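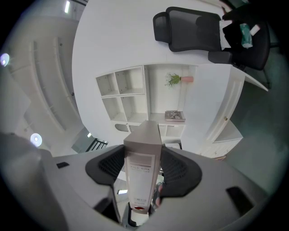
Eltine 5 : coupures audio au chargement des banques, tampon disque ou RAM ?

Forum > Échantillonneurs et instruments virtuels

kontrapunkt
Bonjour,
Je viens de passer de la version 4 à la version 5 d'Eltine et je rencontre des coupures audio dès que je charge une deuxième banque de cordes dans la même session. Configuration : Windows 11, 32 Go de RAM, interface USB réglée à 256 échantillons, 48 kHz. Les banques sont sur un SSD SATA externe, 346 Go au total.
Une instance seule passe sans problème. Avec deux instances et les articulations legato actives, la jauge disque monte au rouge et les notes tenues s'interrompent. Le processeur reste sous 40 %.
J'ai laissé le préchargement à la valeur d'usine. Faut-il l'augmenter ou tout charger en mémoire ?

Shamim Sial
Quel boîtier pour le SSD ? Beaucoup de boîtiers SATA/USB basculent en mode BOT quand l'UASP n'est pas pris en charge par le port, et dans ce cas les accès aléatoires s'effondrent. Dans le Gestionnaire de périphériques, le pilote doit apparaître sous « Contrôleurs de stockage » avec la mention UAS. S'il est listé comme « Périphérique de stockage de masse USB », inutile de toucher au préchargement pour l'instant.

kontrapunkt
Il est listé comme périphérique de stockage de masse USB. Le port est un USB 3 en façade.

Shamim Sial
Voilà une première piste. Essayez un port arrière relié directement à la carte mère, puis mesurez en lecture aléatoire 4K. Les débits séquentiels annoncés par les fabricants n'ont aucun intérêt pour un échantillonneur en streaming.

valve77
Pas d'accord sur l'ordre des opérations. Le moteur de la 5 n'a plus le même comportement que celui de la 4 : le préchargement est défini par banque et plus globalement. En migrant un projet, la valeur revient au minimum sur toutes les banques, y compris celles que vous aviez réglées à la main. J'ai eu les mêmes coupures sur un NVMe interne, donc le boîtier n'explique pas tout.
Onglet Moteur > Streaming > Taille de préchargement. Passez de 12 à 60 Ko par voix et refaites le test.

Sadia Khattak
Je confirme la remise à zéro à la migration, constatée sur 14 projets. En revanche, 60 Ko par voix sur des cordes avec plusieurs positions de micros, cela consomme beaucoup de mémoire. Il vaut mieux commencer par purger les micros non utilisés. Dans Keturitz Strings, les quatre positions sont chargées par défaut, même quand leur curseur est à zéro.
Méthode que j'utilise :
1. Purger tous les échantillons.
2. Lire le morceau une fois en entier, hors enregistrement.
3. Vérifier la mémoire occupée après lecture.
4. Monter le préchargement par paliers, en relançant la lecture à chaque fois.

valve77
La purge ne convient qu'en fin de production. En phase d'écriture, chaque nouvelle note déclenche un chargement et on obtient précisément le type de coupure décrit au premier message.

Sadia Khattak
La purge des micros, pas celle des zones. Ce sont deux menus distincts. La première n'a aucun effet sur le jeu en direct.

valve77
Au temps pour moi, j'avais lu trop vite. Pour les étapes 1 et 2 je maintiens ma réserve – elles purgent bien les zones.

Sadia Khattak
Oui, ces deux étapes sont à réserver au mixage. J'aurais dû le préciser.

ondes_martin
Question annexe : quelqu'un a comparé avec Virk ? Leur lecteur charge en compression sans perte et l'occupation disque est nettement plus faible.

Shamim Sial
Plus faible sur le disque, mais la décompression se paie côté processeur. À 64 échantillons de tampon, je n'ai pas trouvé Virk plus stable. Et cela ne règle rien pour des banques au format Eltine. Ouvrez plutôt un autre sujet.

kontrapunkt
Retour de tests, dans l'ordre :
– port arrière : le pilote UAS est bien chargé, la jauge disque descend mais passe encore au rouge sur les legatos rapides ;
– micros d'ambiance purgés : plus de rouge avec deux instances ;
– préchargement à 36 Ko : trois instances sans coupure, 19 Go de mémoire occupés.
À 60 Ko je ne constate aucune différence. Je reste donc à 36. Il me reste un clic au démarrage de la lecture, uniquement sur la première mesure.

valve77
Laissez une mesure vide en tête de projet. Le clic vient du contrôleur de dynamique envoyé en même temps que la première note.

Sujets récents
Prirnen : licence non reconnue après changement de carte mère
Eltine 5 et séquenceur 32 bits
Keturitz Strings : accordage des altos en sourdine
Déplacer ses banques vers un autre disque sans tout réindexer
Mise à jour de mai : format des presets utilisateur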